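五月，楼下的花刚开完，Prulcombe三楼的人开始收拾东西。要搬。不搬远，从走廊这头搬到那头，可谁搬过谁知道，近的最烦。远的有搬家公司，近的只有自己两只手。

我去的那天早上九点多，Liette Bélanger 已经在了，袖子卷着，一杯咖啡放凉了没喝。她管这层楼管了很多年，哪块地毯换过，哪个插座不通电，张口就来。

“先看地，”她说，“再看架子。最后才轮到桌子。”

顺序是她定的。别人家搬办公室先订桌子，她先蹲下来摸地毯。这回新房间要用拼块地毯，供货的是 Brivulier，送来的小样摊了一窗台，灰的，更灰的，还有一块偏绿，当场被淘汰。拼块的好处老生常谈：脏一块换一块，不用整屋掀。坏处也有，接缝。铺得急了，缝就翘，椅子轮子过去咯噔一下，一天咯噔八十下，人要疯的。

Tyson Turcotte 负责布料那一摊，椅套、靠垫、盖东西的布，都归他。他的意见和 Liette 相反，觉得地不重要，手碰得到的才重要。“你一天摸几回地毯？”他问我。我说不摸。“那不就得了。”
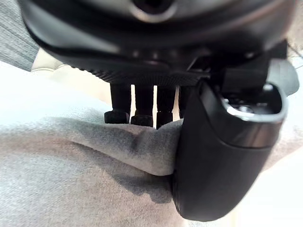 布这件事他能讲一个上午。太滑的不行，铺上去自己会跑；太厚的也不行，叠起来占地方，一柜子塞不下几块。要洗，要耐洗，洗完不用熨。他以前图便宜买过一批，洗了两回就缩，四个角往里卷，盖什么都短一截。现在他的规矩是先洗后裁，多费一天，省后面一年的气。预算呢，整间屋子的软件（说的是布，不是电脑里那个）加起来3424块，他报这个数的时候连零头都不肯抹。

Ulla Eide 在旁边笑。她是请来帮着排房间的，自己有间小工作室，专做这种不大不小的活儿。大的有大公司抢，小的没人给钱，她做中间。她随身带一卷纸胶带，到哪儿先往地上贴，贴出桌子的轮廓，贴出门开到哪儿，然后让大家在里面走。走一上午。谁老踩到线，谁的桌子就得挪。

“图纸上五十公分够过人了，”她说，“端着杯子呢？抱着箱子呢？”

所以她留六十。多出来这十公分吵了两天，最后是 Liette 拍的板。拍板的理由也简单，她抱着一箱文件走了一趟五十的，蹭掉一块漆。

再说架子。架子这东西大家都当它是背景，靠墙一站，往上堆就是了。Ulla 不这么看。她说一个房间乱不乱，先看靠墙那一排。中间再空，墙边乱，人进门还是觉得乱。反过来墙边齐了，中间丢双鞋都没事。她的办法有点笨：所有东西先靠墙站成一排，高的归高的，矮的归矮的，站一晚上，第二天再看哪个碍眼。碍眼的先别扔，先换个位子，换两次还碍眼，再送走。

金属架她偏爱开放式的，不要门。有门的柜子人会往里塞，塞完一关，半年不见天日。开放的没处躲，塞多了自己看着难受，自然就收了。当然积灰，这个没办法，她也承认，擦吧。

然后是线。

我以为线是小事，结果那天中午一顿饭，三个人有两个在说线。Gagnon 的电工 Rocío Montes 来看过一次，留下一句话：先定插座，再定家俱，别反着来。反着来的后果就是线从房间中间过。贴胶带，起边；压线槽，绊脚；放着不管，谁都绕着走，绕着绕着就习惯了，习惯了就再也不会改。Liette 说老房间那根延长线，原本是临时拉的，临时了四年。

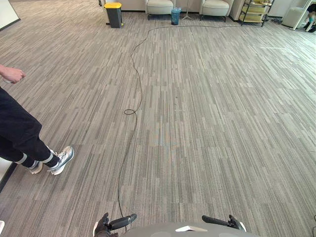 *地毯上的一根黑线，半路绕了个小圈，到里头往右拐，一直到金属架那边。*

理想的走法是贴着墙根。多走几米，线买长一点，贵不了多少。Rocío 的意思是长度宁可富余，余下的在墙角盘好，用布扎带扎，别用塑料的，塑料的剪一次扔一次，还容易剪到线皮。扎带颜色也有讲究，一个房间就一种颜色，找起来快。Tyson 插嘴说扎带他可以做，边角料有的是。这大概是那天中午唯一没人反对的提议。

条纹地毯藏线吗？我问了。藏一点，Ulla 说，深浅夹着的竖条纹，灰里带点米色，落根头发掉点纸屑都看不大出来，鞋印也不显。但黑线还是黑线，藏不住的，而且越是花的地面，人越不往脚下看。所以别指望地毯替你收拾。她倒是建议条纹顺着房间的长边走，显得深，一眼能看到底墙。Liette 想横着铺，说横着显宽。两块样摆在地上，一横一竖，来来去去的人都问一遍，问到下午也没个结果。

鞋也聊到了。进门换不换鞋，这层楼分两派。Henrique Macedo 是换鞋派，坐门口第一张桌子，天天看人带泥进来。他的主张是门口放一条长凳，底下空着放鞋，凳面坐人，旁边一块垫子要够长，两只脚都能踩上去走两步的那种。那种巴掌大一块、只写着欢迎光临的，他说等于没有。不换鞋派人多，但嘴上没他能说。折中方案：长凳要，换鞋随意，垫子买长的。订单下给了 Homent，颜色选的深灰，因为深灰有现货。

下午光线转过来，屋里亮得有点晃眼，白板反光，字看不清。又一条记下来：白板不要正对窗。旧房间就是正对的，开会的人一律歪着头，歪了好几年，也没人想到去挪一下。斜着立也行，Ulla 说，就是占地，一斜就吃掉一个角，角落后面又会开始长东西，纸筒、坏椅子、谁的雨伞。她见过太多那样的角落了。

临走前我问 Liette，全部收拾停当要多久。她没答，弯腰把窗台上那块偏绿的地毯样拿起来，翻过去看背面的胶，又放回去了。说其实绿的也不难看，要不茶水间试试。Tyson 在走廊那头喊，不行，绿的跟他的椅套撞色。

椅套还没做呢。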